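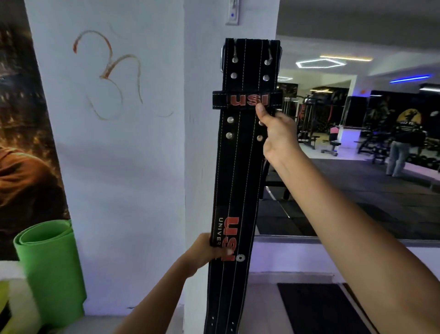 Prêt de matériel : les ceintures de force changent de place

Depuis juillet, les ceintures d'haltérophilie du club ne sont plus rangées dans le bac sous l'escalier mais suspendues au mur du fond, à gauche des supports à squat. Le bac fermait mal et les ceintures en sortaient pliées, ce qui finit par marquer le cuir. Elles sont maintenant accrochées par la boucle, de toute leur longueur. Le modèle noir à double ardillon, avec « usi » en rouge sur le passant, est celui que la plupart des adhérents demandent à l'accueil. Il se prête comme les autres, pour la durée d'une séance, et se note dans le cahier avec l'heure de départ et l'heure de retour.

Saulius Vanags a repris la gestion du prêt après le départ de Laimutė Rimkutė pour la salle de Jirnlow. Il est présent tous les soirs d'ouverture à partir de 18 heures. En dehors de ces heures, il faut s'adresser à la personne de l'accueil, qui a la clé du petit cadenas.

Quelques rappels sur l'usage. La ceinture se place au-dessus des hanches, à hauteur du nombril ou un peu plus haut selon la taille de chacun. On inspire, on serre, puis on vérifie qu'on peut encore passer deux doigts à plat entre le cuir et le ventre. Si c'est impossible, on descend d'un cran. Avec une boucle à deux ardillons, il faut engager les deux, dans deux œillets de la même rangée. Plusieurs adhérents n'en passent qu'un pour aller plus vite entre deux séries ; l'œillet utilisé seul s'ovalise et le rivet prend du jeu. L'an dernier, deux ceintures ont été retirées du prêt à cause de cela. L'extrémité libre se glisse ensuite dans le passant.

Pour les échauffements et les charges légères, la ceinture n'est pas utile. Hermenegildo Quintero, qui encadre le groupe débutants, demande qu'on s'en passe complètement pendant les trois premiers mois, le temps d'apprendre à gainer sans appui. Pour les autres groupes, chacun fait comme il l'entend. On desserre entre les séries lourdes et on ne circule pas dans la salle avec la ceinture fermée.

Entretien : le daim ne se lave pas. Pas d'eau savonneuse, pas de lingettes désinfectantes, pas de spray pour tapis. Après la séance, on essuie l'intérieur avec un chiffon sec (il y en a une pile sur l'étagère) et on raccroche la ceinture ouverte. La magnésie s'enlève à la brosse douce, une fois la ceinture bien sèche, en brossant toujours dans le même sens. Une brosse est pendue au même crochet que le chronomètre. Merci de ne pas prendre celle des barres, qui est métallique et arrache le daim. Si un rivet bouge ou si une couture commence à filer, on pose la ceinture sur le comptoir avec un mot et on ne la remet pas au mur.

Le club a aussi demandé des prix pour compléter les tailles manquantes, surtout en S et en XL. L'atelier Kuusk propose 188 euros pour un lot de 3 ceintures, frais de port compris. Le magasin Umell est à 141 euros pour le même nombre, mais dans un cuir plus mince et avec un seul ardillon. Gunārs Jaunzems a essayé les deux modèles au soulevé de terre et préfère le premier. La commande sera passée après la réunion de rentrée. Ceux qui souhaitent acheter leur propre ceinture au même tarif peuvent s'inscrire sur la feuille affichée près du vestiaire, en indiquant leur tour de taille mesuré au nombril et non la taille du pantalon.

Il reste deux ceintures sorties avant l'été et qui ne sont pas revenues, toutes deux en taille M. Elles ont peut-être suivi dans un sac lors du déplacement à Pullthorpe. Merci de regarder chez vous et de les rapporter à l'accueil, même si la date de retour est dépassée depuis longtemps.

Contact pour le prêt et les inscriptions : Saulius Vanags, à l'accueil, à partir de 18 heures.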